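Tuesday, notebook, prop table

In at 8. Table still as we left it last night. Job for today is getting the kitchen props sorted and logged before the shelf move, and finally deciding what stays in the play kitchen kit and what goes back to the store room.

Cleaned the white table first, damp cloth then dry. The holes in the top collect crumbs of foam from the older fruit, had to pick it out with a toothpick. Need a better way. Tape over them? Isauro says no tape, leaves glue.

Dishes so far: the round light gray plate is fine, keep. Pale green pot, keep. The green oval bowl is the right size for one fruit at a time, keep. Blue bowl I'd like a second one of, it's the only one in that color and it goes missing every other week. Asked Isauro Rosales to check the Vainio bin, he had a look, none there. Will ask again when the Brelilum box gets unpacked.

Food: ketchup bottle back in the kit. Lay it flat on the plate so it doesn't roll off, it went on the floor twice Monday evening. Banana peel is the splayed open one, I think we also had a closed banana but can't find teh thing. Orange half goes cut face up or people don't recognise it, fix that in the layout sheet. Little red-and-green fruit: is it an apple or a strawberry?? Label on the bin says apple. Leaving it as "small fruit" until someone has a better idea.

Utensils: green slotted spatula, black cup. The cup goes on its side for this layout, on the gray platform and not on the table. Small green bottle with the white cap next to it. Did the layout mostly by eye, will measure after lunch.
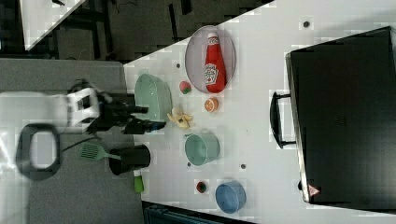
Labels and bins

Bins are numbered up to 17 now, the kit takes 3 through 6. Old stickers from Gasidex peel off in the drawer, using the paper ones with the clear film over. Write in marker, pen fades.

Bin 3 dishes. Bin 4 fruit and veg. Bin 5 bottles (ketchup, green one, anything with a cap). Bin 6 utensils and the cup. Don't put the pot in 3, lid won't close, it sits on top.

Weighed the full kit without the pot on the parcel scale, 905 g. Should be OK for the top shelf.

Wash up

Soft items: wipe only. Last time somebody soaked them and it was two days before they went back out. Hard plastic in warm water, one drop of soap, 300 ml in the small tub is plenty. Drain on the rack, no paper towels, they leave lint on everything.

Hero catalog page is folded over at the toy vegetables. If we reorder: a second blue bowl, closed banana, another orange half so there's a pair. Price to be checked. Not the big set, we'd only use a third of it.

To do
- measure positions, put them in the layout sheet (after lunch)
- ask about the blue bowl again
- more clear film, roll is nearly out
- check the red tomato thing for cracks, squeezed it and didn't like the sound
- move bin 5 down a shelf, to high for Isauro's cart

Stopped 4:40. Bins 3 and 4 labeled, 5 and 6 tomorow.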